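Review of the Merketti Paired Hand Gripper Set

May 3, 2018

The purpose of this post is to record my assessment of the Merketti paired hand gripper set, which I purchased in March through the distributor Avcı and have used at home since then. Readers of this blog will recall my earlier review of the Evomcombe bench arm. Several of them wrote to ask whether a hand-held set would be a sensible purchase for a person who wishes to record handling tasks without buying an arm at all. The remarks below are addressed chiefly to those readers.

I paid the full price for the set. Neither the manufacturer nor the distributor has seen this text before publication.

What is supplied

The order consisted of two hand grippers, two cables, a spare set of fingertip pads, a small hex driver and a printed guide. The guide is 8 pages long and is adequate for assembly, although it says very little about maintenance. The software is downloaded separately after registration. Registration required an e-mail address and the order number, and was approved the same afternoon.

Each gripper is held in one hand and operated by squeezing. The fingers close together in proportion to the squeeze and return under spring pressure when the hand relaxes. The unit records the opening of the fingers, and the recording is stored on the connected computer together with the video. No motor is fitted. Purchasers who expect the fingers to hold an object after the hand has relaxed will be disappointed, and the product page should state this more plainly than it does.

Test arrangements

I decided against purchasing test blocks. The manufacturer's own demonstration uses foam cubes, and foam cubes are forgiving. Wrapped snacks offer a better trial for a device of this kind: the wrappers slip, the ends are crimped or twisted, and the contents range from a hard candy to a cake that will not survive a firm squeeze. The task was to move items between the table and an open box using both grippers, with the operator seated.

All sessions took place at my own table. The table cover is a plastic one in blue and white checks, and I left it in place because a smooth cover is a realistic difficulty. Items slide on it when the fingertips make contact from one side only, and the operator must learn to bring both pads down evenly.
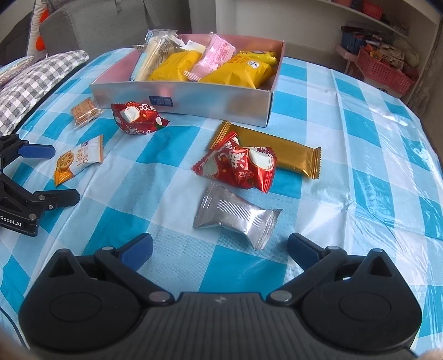
Packing trial with both grippers at the table. A silver foil-wrapped snack lies between the open fingertips.

Handling and comfort

The body of the gripper is wide, and the width is the first thing a new operator notices. With two units in use over a small box, the housings come close to each other, and some planning is needed to keep them apart. I found it best to let one hand work while the other waited well to the side. My colleague Nermin Karakaya, whose hands are considerably smaller than mine, adopted the same habit within her first session and had no difficulty reaching the full squeeze.

Fatigue is a more serious matter. The return spring is firm. I could work comfortably for the length of a short session, but after an hour my forearms were tired and my placements had become careless. The printed guide recommends breaks without saying how often they should be taken. I would advise stopping well before the hands complain, particularly if the recordings are to be used for anything that depends on consistent movement.

The cable is the weakest part of the design. It leaves the body low down, and on several occasions it brushed against an item that had already been set in position. A clip on the operator's sleeve resolved the problem. A clip should be included in the package, given the price.

Performance by type of item

Twist-wrapped candies were the easiest items in the trial. The pads may be closed on the candy itself or on one of the twisted ends, and either hold is secure enough to carry it to the box. When held by the end, the candy swings, and it should be allowed to settle before release.

Foil-wrapped bars were also satisfactory, provided that they were taken across the narrow side. A bar taken near one end tends to rotate between the pads as it is lifted. The operator can feel this through the handle, faintly, and can usually correct it by setting the bar down and starting again.

Clear packets of crackers and cakes required the most patience. The film is slippery and there is air inside the packet, so the first part of the squeeze meets no useful resistance. Ms. Karakaya broke a biscuit on her second attempt, and I broke more than one. The linkage gives a smooth motion throughout its range, but it does not give much warning of how hard one is pressing. A person accustomed to tweezers or kitchen tongs will need time to adjust.

The thick foil bags gave an unexpected result. I had supposed that they would be troublesome on account of their shape, and they proved very stable once the pads had sunk into the middle. Releasing them in a crowded box was harder than lifting them. The fingers need room to open, and where the neighboring packets stand close, the opening motion pushes them aside.

For this reason I recommend filling the back of the box first and working toward the operator. The reverse order was tried and abandoned. 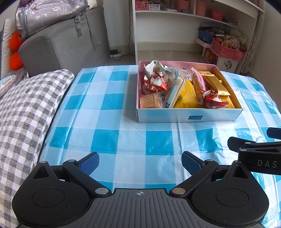
Another moment in the trials, with assorted wrapped items packed in the box and the second gripper at the right.

Software

The recording software is plain and does what is required of it. A session is named, the two grippers are zeroed by closing the fingers fully, and recording begins on a key press. Sessions may be divided into separate takes afterward, and unsuccessful takes may be flagged without deletion. I consider this a good decision, as failed attempts are often of interest.

I recorded 100 takes in total. Of these, two were lost when the computer entered sleep mode, an error for which I accept responsibility. In four others the left gripper reported a finger opening that did not match the video. I wrote to Avcı about the matter and received a reply from Tarık Sezer of the support office, who advised repeating the zero procedure at the start of every session and again after any pad replacement. The discrepancy has not recurred. This advice ought to appear in the guide.

Export is available in an open format and in the manufacturer's own. I used only the open format. Files are large, and a purchaser should have a separate drive available before beginning any sustained work. The software also offers an automatic upload to the manufacturer's storage service, which is enabled by default. I switched it off immediately and suggest that readers recording in a private home do likewise. The setting is found under Session Preferences, on the second tab.

Maintenance

The pads collect sugar and dust. I wiped them with a damp cloth after each session and let them stand open overnight. They have kept their grip and show no tearing so far. The hex driver fits the adjustment screws properly, which cannot be said of every tool supplied in this manner, and replacing a pad took a few minutes.

One fastener on the right gripper loosened during the second week. It was tightened by hand and has held. I now check all of them before beginning.

Comparison with the rental service

Readers in the area may be aware that the workshop at Puststead offers a comparable pair on weekly rental, with an introductory lesson included. I attended the lesson before making my purchase and found the instruction careful and unhurried. For a single project, rental is the better course. The deposit is returned promptly, and the workshop replaces worn pads at no charge. Purchase becomes reasonable only where the set will be in regular use over several months, or where the work has to be done at irregular hours.

The rental units are of the previous version. They have a slightly stiffer squeeze and a shorter cable, and the recordings they produce can be opened in the current software without conversion.

Assessment

I am satisfied with the Merketti set and intend to keep it. The mechanism is well made, the recordings are dependable once the zero procedure is observed, and the pads cope with a wider variety of wrappers than I had anticipated. My reservations concern the cable, the firmness of the spring and the brevity of the guide. The default upload setting is, in my view, a fault that should be corrected in the next release.

The set is suitable for a patient adult working at a table with light objects. I would not recommend it for younger students without supervision, on account of the spring, nor for any item heavier than a full mug, which I attempted once and will not attempt again.

Questions may be left in the comments and will be answered as time permits. A further post on dividing and labeling takes is in preparation. Readers who have used the set with cloth or with soft packaging are invited to write to me in the meantime, as I have not yet tested either in any systematic way.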